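Brestholm Shared Space Kit, reviewed after a spring of use

Score: good kit, bad binder
Price paid: $134, plus shipping
Order code: 1418

I should say up front that I didn't want this. I have worked near robot arms long enough to have met plenty of safety posters, most of them featuring a cartoon hand in distress. The Brestholm Shared Space Kit is a box of rules for people who run robots in ordinary rooms, at ordinary tables, with coworkers typing nearby. I assumed it would be more cartoon hands. Rima Sleiman ordered it in April while I was out, and by the time I came back there was a card on my monitor asking whether I knew where the stop button was.
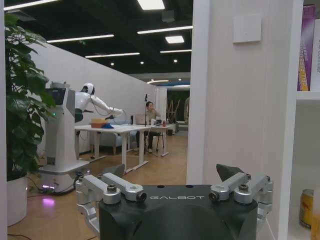
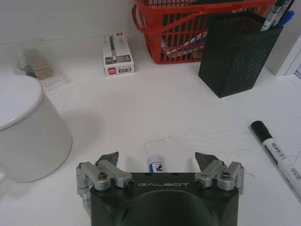 I did know where the stop button was. I did not know who else in the room knew, and that is the question on the back of the card, so one point to Brestholm.

What you get

A deck of 100 cards, a binder, two rolls of floor tape, a wipe-clean board the size of a cafeteria tray, and a marker that dried out in the first week. The cards are the reason to buy it. Each one has a single rule on the front in large type and a question on the back. "Clear the table before the arm is powered" on one side, "Who cleared it, and did they check behind the big stuff?" on the other. They're sorted by moment: before power, before motion, during a run, after a run, and a thin gray section called "Someone walked in," which we use more than the rest put together.

The writing is plain. I found the word "ensure" only on the lid. Whoever wrote the cards has clearly stood at a table with a gripper and a coffee, wondering which of the two was going to be a problem.

The table rules

This is the strongest part of the deck. Brestholm wants you to decide what belongs on the work surface before each session and write it on the board. Anything not on the board leaves. Drinks leave even if they have lids, and there's a card just for lids, which suggests a story I'd like to hear. Loose thread, hair, tape ends and bag handles get their own card too, under "Small things that wrap." I used to file that sort of thing under housekeeping. Yi-an Sung, who has spent more of her life picking fiber out of finger joints than she would like, has taped that card to the inside of the tool cabinet and taps it when I go past.

There's also a good rule about targets: if the thing to be grasped is small, the near neighbors get moved first, and you say out loud which object you're going for. I felt ridiculous for two days. Then I asked for "the tube" and Yi-an said "which tube," and I stopped feeling ridiculous and started feeling irritated, as one does when a card is right.

The people rules

Here the kit is written for an office and it shows, in a good way. It accepts that someone will be sitting at the far end of the desk with a laptop because that's where the outlet is. Factory guidance tends to solve this person with a fence. Brestholm asks you to agree on three things with them: how they'll know the arm is about to move, what they do if they want to stand up, and who they tell if they'd prefer to sit somewhere else. You then write their name on the board. Dima Haddad, who does our scheduling and has no interest in robots at all, says it's the first time she has been asked.

The status light card is less useful. It tells you to make sure everyone knows what each color on the base means, then leaves a blank space for you to fill in. Fine, but the space is big enough for maybe four words. We ended up writing ours on the wall.

The tape

Skip it, or at least lower your hopes. The idea is to mark the reach of the arm on the floor and a second line outside it for people. It sticks beautifully to a smooth floor and then declines to leave. Maysoun Nseir got one strip up with a hair dryer and a paint scraper and has asked not to be given the other. If you have a mobile base the lines are also slightly beside the point, as the reach goes wherever the base goes. The binder deals with this in one sentence: "Re-mark as needed." I invite the author to come and re-mark as needed.

The binder

Oh, the binder. It's meant to be where the cards go to become policy, with forms for incidents, near misses, training and sign-off. The near miss form is two pages long and asks for the "root contributory factor." People will not fill in two pages because a gripper nudged a pen holder. They will quietly straighten the pen holder. We threw the form out and put a line on the board that says "What did it bump?" and people write on that quite happily.

The binder also has a habit of mentioning standards without telling you which parts apply to you. It's polite about this, and suggests you consult a qualified person. If you need a formal risk assessment, you still need one after buying this kit, and the kit does say so, on page one, in a size of type I'd call shy.

Compared with the others

We had the Hukura laminated set before. It's cheaper and it's fine if your robot is bolted to something behind a guard and all you want is a reminder about gloves. For an arm in a shared room it runs out of things to say almost at once. The Gresetti wall chart is handsome. It is a chart.

Small complaints

The cards come in a sleeve that splits. The board has no hook, only magnets, and our walls aren't magnetic. Replacement cards are sold in sets, so if you lose "Where does the cable go when the arm turns?" you are buying its whole family. We wrote a new one on an index card, and Wakana Tsuchiya thinks ours is better worded.

Would I buy it again

Yes, for the deck and the board. If Brestholm sold those two on their own I'd give it the full five stars. As it stands, four, with one taken off for the tape, which is still on the floor.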